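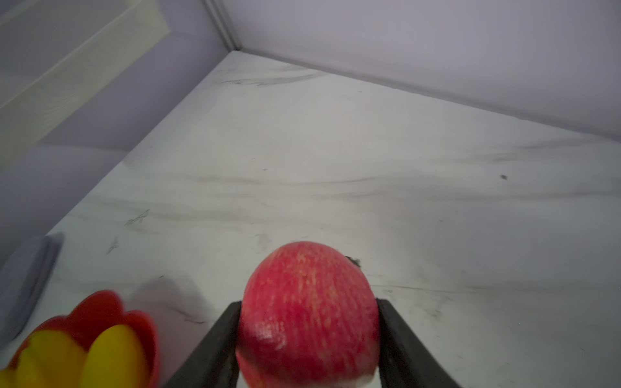 How many examples does it take to teach an arm to pick up a piece of fruit? Our working number is 900 per task, and we throw some of those away.

I have been collecting demonstrations since July, and I get asked this more than anything else, usually by people who expect the number to be much larger or much smaller. The larger guess comes from reading about models trained on huge piles of data. The smaller guess comes from watching a video where somebody shows the arm a thing twice and it works. Our case is in between. We start from a model that has already seen a lot of other arms doing other jobs, and then we add our own examples on top.

The project is called Brakotero. It runs out of a room at Oltel, on the second floor, and the current task set is fruit and small household objects on a marble-patterned table. An operator drives the arm by hand with a leader device, the gripper follows, and everything gets recorded: the joint positions, the finger opening, and the video from the wrist. One pick from start to finish is an episode. An episode should be short. If it runs past 45 seconds, something went wrong and we mark it.

Apples are harder than I thought they would be. They look easy because they are big and bright and they don't bend. But two flat fingers on a round thing only touch it at a small patch on each side, and if those patches are above the middle of the apple, it shoots out downward when you squeeze. If they are too low, the fingertips catch the table. New operators usually close too early. I did the same for my first week. What helped was watching the wrist video by itself, without looking at the table, and waiting until the fruit sat evenly between the fingers before closing.

That turned into a rule for the whole set. If the operator can see something the camera can't, and acts on it, the model has no way to learn why. So we now drive from the wrist view for at least half of each session. It is slower and people don't like it. The episodes are better.

The other thing we spend time on is what else is on the table. Our first batch was recorded with a completely bare surface, and the policy trained on it was good at bare surfaces. Put a cloth down and it would hesitate, or go for the cloth. Since then every session has a few extras lying around, like a folded gray cloth or a plastic flower with red petals. I like the flower for this. Red fruit next to a red toy is a fair test of whether the model has learned "apple" or only "red," and for a long time ours had only learned "red."

We move the extras between episodes, and I try to be honest about how random that is. People are bad at random. When I looked back over one batch, I had put the cloth on the left nearly every time, because I am right-handed and it was easier to toss it there. Now a small script prints a rough layout before each episode and we follow it - near or far, left or right, cloth or no cloth. It takes a few seconds and I stopped arguing with it.

On failures, we keep them. A dropped apple that the operator then recovers is one of the more useful things in the set. A dropped apple followed by the operator giving up is kept in a separate folder, labeled, and left out of training for now. Early on we deleted all of these, and I wish we hadn't. The model we got had never seen a bad grasp, so when it made one it carried on lifting empty fingers and placed nothing very neatly in the bowl.

Labeling is the dull part. Each episode gets a one-line instruction, such as "pick up the apple," and two people write their own versions so the wording varies. Then somebody checks for late starts, long pauses and missing video. We use Macedo for review, which is a plain internal tool with a play button and three checkboxes. I have asked for a fourth checkbox.

The total across all tasks just passed 2,000 episodes. The apple set is finished and is with the training people at Bendedau, who want pears next. Pears roll in a curve. I've been practicing at lunch and I'm not good at it yet, mostly because I keep going for the narrow end.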